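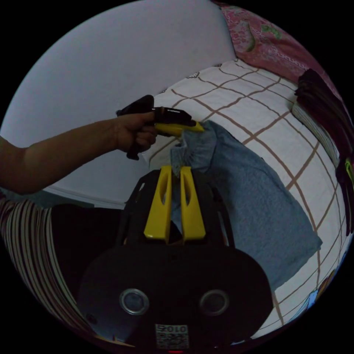 Section 4: Linen and Towel Programs

This section applies to the Brorden Lerura 400 front-loading washing machine. Read Section 2 (Installation) before running any program for the first time. The appliance must be connected to a 220–240 V supply and a cold water tap.

4.1 Preparing the load

1. Check the care label on each article. Articles marked "hand wash only" must not be washed on the Linen program.

2. Close zippers and press studs, and fasten the open end of quilt covers. Small articles can otherwise collect inside the cover during the wash.

3. Wash new coloured towels separately for the first four cycles.

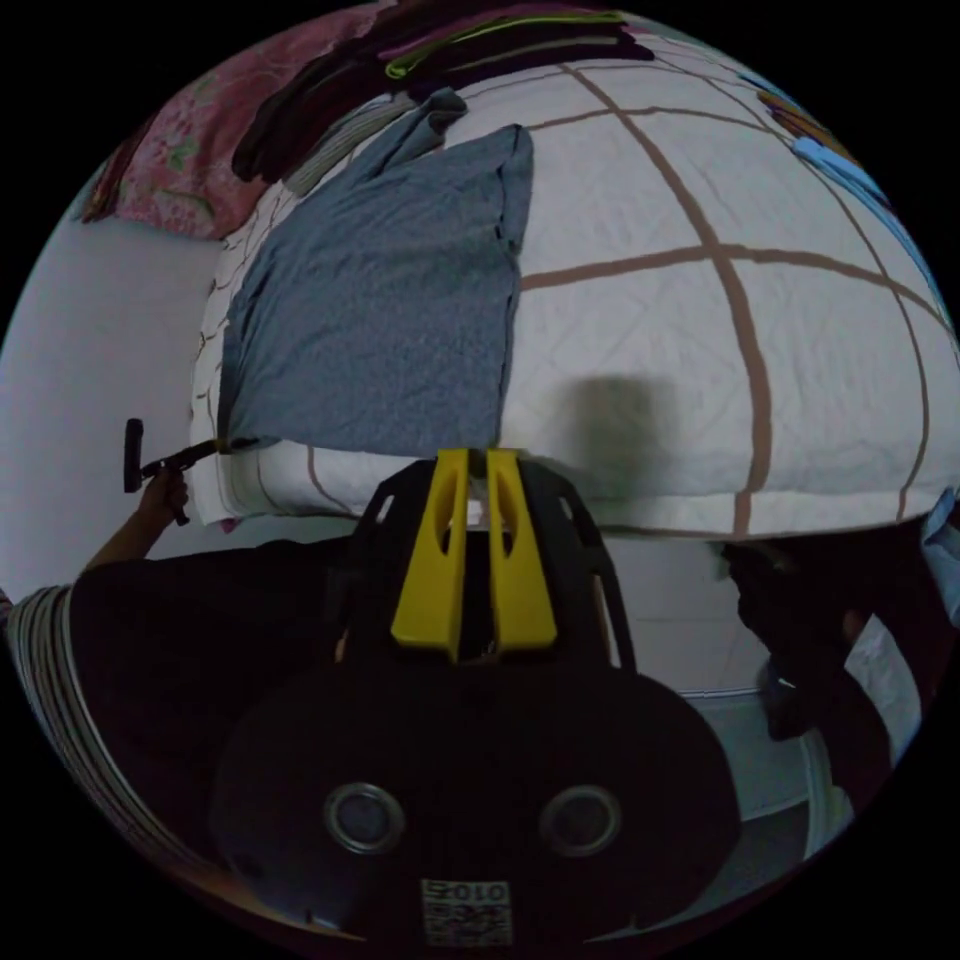 4. Place articles in the drum one at a time. Do not exceed the fill line moulded into the door seal.

Caution: Do not wash articles that have been in contact with petrol, turpentine or dry-cleaning solvent. Vapour may ignite inside the drum.

4.2 Selecting a program

1. Turn the dial to Linen or Towels. The display shows the default temperature and spin speed.

2. Press Temp to change the temperature. Cottons may be washed at 60 °C; coloured articles should be washed at 40 °C or lower.

3. Add detergent to compartment II. Fabric softener is not recommended for towels – it coats the fibres and reduces absorbency.

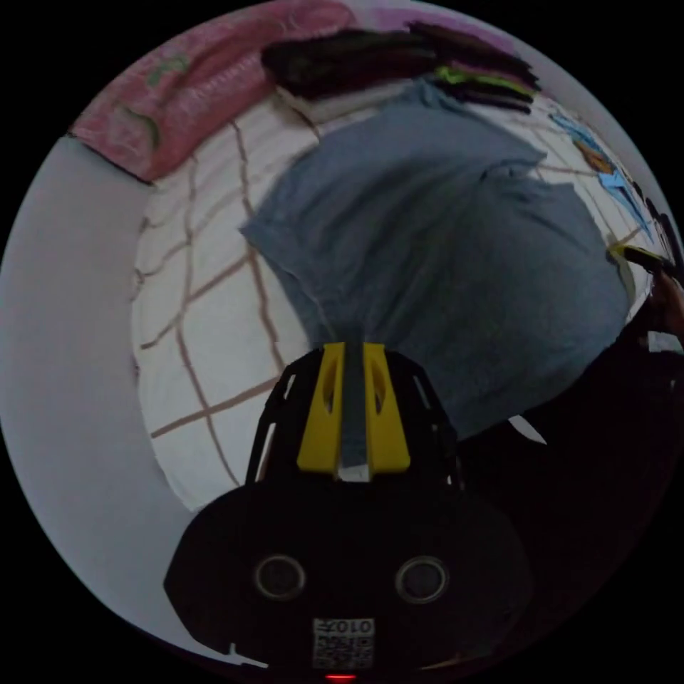 Powder and liquid detergents are both suitable. Where liquid is used, lower the flap in compartment II and do not set a delayed start.

4. Press Start. The door locks and remains locked until the program has ended.

Note: A single bulky article may cause the drum to stop and redistribute the load before spinning. If code E204 is displayed, the load remains unbalanced. Open the door once the lock symbol has cleared, rearrange the articles and select Spin Only.

4.3 Unloading and drying

Remove the load promptly and shake each article to reduce creasing. Towels may be tumble dried on a medium setting. Quilts must be completely dry before they are stored or returned to the bed. 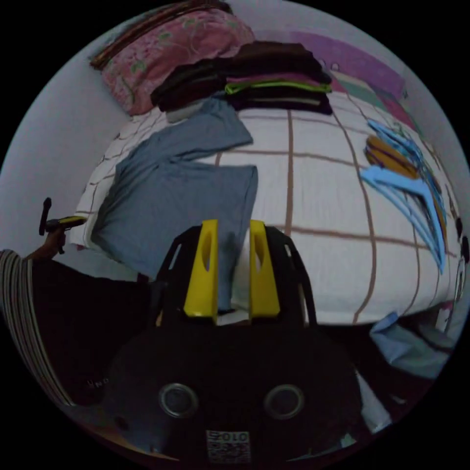

Quilts with a feather filling require a longer drying time and should be turned at intervals. Leave the door and the detergent drawer ajar between loads.

For filter cleaning, refer to Section 6. Spare parts may be ordered through any Vustano service centre; quote the model and serial numbers shown on the plate inside the door.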